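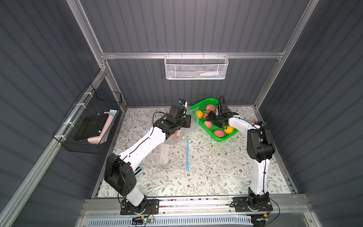 Teaching two arms to bag fruit, by hand

I put off writing this one for ages because bagging fruit sounds like such a silly thing to need a tutorial for. Then I spent most of November doing it badly, and now I have opinions. If you've got a pair of small arms and a pair of hand controllers (mine is a Clodell kit, but any leader and follower set-up will do) you can follow along with the same steps.

Before you start

You need a zip-top bag, some fruit, a basket to keep the fruit in and something patterned to cover the table. I used to work on a plain white board and the clear bags simply vanished on it. A bit of printed leaf pattern gives the cameras something to see through the plastic, and I won't go back.

Set your recording software going and check every camera view before you touch the controllers. I use Lemen for this, and I once recorded a whole afternoon with one wrist view frozen – so do a ten-second test, play it back, and only then carry on.

Step one: decide which hand does what

Pick a holding hand and a fetching hand and stick to it. In my set the left arm looks after the bag and the right arm goes to the basket. I'm right-handed and that's the whole of my reasoning! If you swap over halfway through, the robot gets a muddled lesson, and so do you.

Write down what counts as a finished go as well. Mine says: fruit in the bag, both grippers clear, arms back at rest. Anything short of that gets its own label.

Step two: practise the grip on its own

Don't go near the bag yet. Spend a good while just picking fruit up and putting it down again. Come in with the fingers open wider than you think you need, line them up on either side, and close slowly until the fruit stops shifting. Then lift.

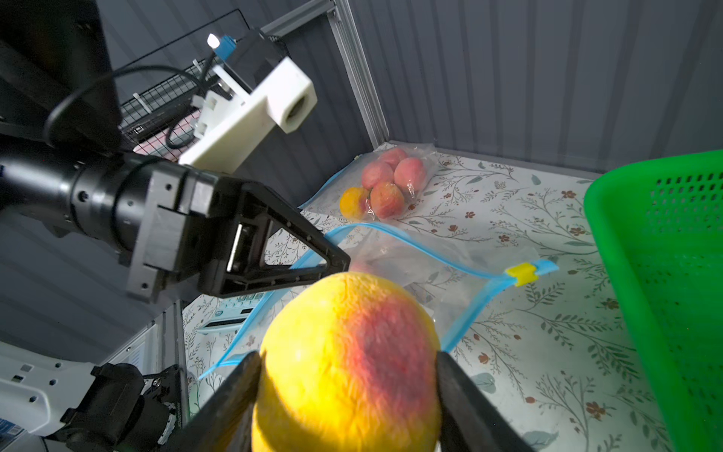

The thing I got wrong for weeks was squeezing. With the controllers in your hands you feel very little of what the grippers feel, so the temptation is to clamp down hard to be safe. You end up with bruised fruit and a robot that learns to crush things. I set a limit of 37 on the grip scale in my software, and after that I could close my hand as hard as I liked without doing harm. Your number will be different, so find it with a piece of fruit you don't mind losing.

Go slower than feels natural, too. My early goes were all jerks and corrections, and the arms copied every one of them.

Step three: bring the bag in

Now for the fiddly bit. Pinch one edge of the opening with the holding gripper and raise it until the mouth of the bag falls open. If it doesn't, put it down and try again from the start. Don't wiggle it about hoping for the best (I have hours of wiggling on file and none of it is any use).

Bring the fruit over the opening, lower it well in, and let go only when it's below the rim.
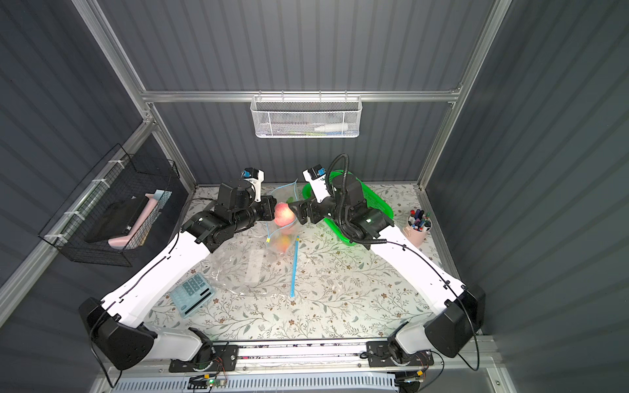 Some fruit won't settle, and you need to decide what to do about that before you begin recording. I let both arms help. When there's an apple sitting on top of another fruit, it's fine to bring a gripper in from each side and hold it through the plastic, as long as you move both hands at the same pace. If one arrives early it shoves everything across the table. I practised this with my eyes on the far arm the whole time, which felt odd for a day and then felt normal.

Step four: record, rest, record

I do short batches and then get up for a cup of tea. Tired hands make sloppy lessons. Move the bag a little between goes and turn the basket now and again, or the robot will only learn one layout. I ended up with 567 good goes, which was plenty for my first training run.

Keep the failed ones in a separate folder. Fletcher Lowther talked me into that and I'm glad he did, as it made it much easier to see where I kept slipping up.
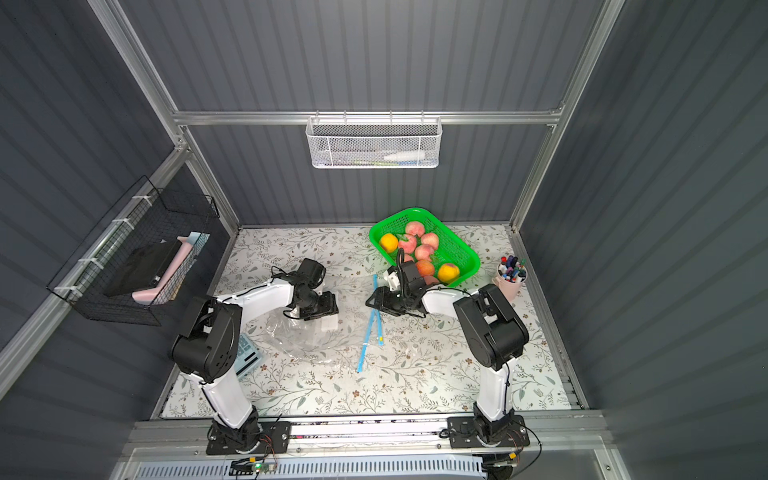
Katalin Kerekes wrote in to say she'd start with the basket nearly empty and add fruit as you get better, as a full one leaves so little room for the fingers. She also resets her arms to the same resting pose before every go, and reckons that alone rescued her second attempt at training. I've tried the resting pose and she's right. The nearly empty basket I haven't tested properly yet, but I'll give it a go on the next batch and add the results to this page.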